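# Chapter 3: Fingers First

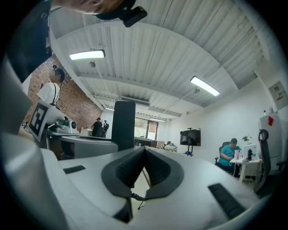
I started my first gripper at the wrong end. I spent most of May on the motor and the wiring, because motors are fun, and then found I had nothing sensible for the thing to hold with - Yee-man Ng at the Uretside workshop still brings it up! So in this chapter we do the fingers before anything else, and we do them by hand, with no arm attached. Have a look at the two black ones meeting in a V, and at the dark ribbed lining on their inner faces. We'll be making something along those lines (ours will be a bit chunkier, I'm afraid), and the ribs get a whole section to themselves, as my smooth ones dropped 14 eggs cups in one evening.

You'll need the Waro base plate from Chapter 2, a decent file and around 30 centimetres of rubber strip. Fuad Gudeta cuts his strip with kitchen scissors and I've given up arguing with him, but a sharp knife and a steel rule will give you squarer ends.

Before you cut anything, open and close your own finger and thumb on a pencil a few times. Watch where they touch first. Now try it with a marble, and jot down what changed.

## 3.1 Marking out the pair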